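4. Washing and storing table linen

This section applies to all printed tablecloths, runners and napkins issued from the Narnness linen store, including the Arby range. It replaces the sheet dated 8th August.

4.1 Before washing

1. Shake the cloth outdoors and remove any crumbs or candle wax.
2. Check the hem for loose threads. Set damaged cloths aside for repair.
3. Treat grease marks with plain liquid soap and leave for 16 minutes.

Caution: Do not use bleach on printed cloths. Deep blues and greens are the first colours to fade.

4.2 Washing

1. Turn the cloth so that the printed side faces inwards.
2. Select a 30 degree wash and a slow spin.
3. Load no more than 4 large cloths at a time.

Note: New cloths must be washed separately on the first occasion. 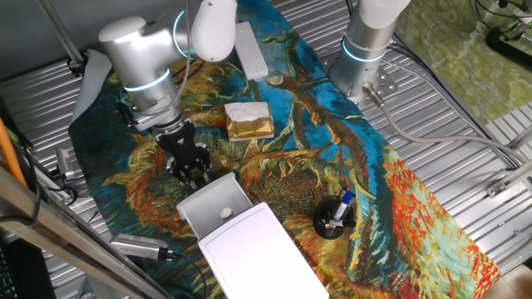
Figure 4: Printed tablecloth with sunflower design.

4.3 Drying and ironing

Dry flat or over a wide rail, away from direct sunlight. Iron on the plain side at a medium setting while the cloth is still slightly damp. Cloths with a coated surface must not be ironed — wipe these with a soft cloth only.

4.4 Storage

1. Roll large cloths around a cardboard tube. Folding leaves lasting creases in the print.
2. Label each roll with its stock number and place it on shelf 86.
3. Return cloths needing repair to the Fultatstead counter, with a completed slip.

The store carries out its yearly linen check in October. All cloths on loan must be returned before the check begins.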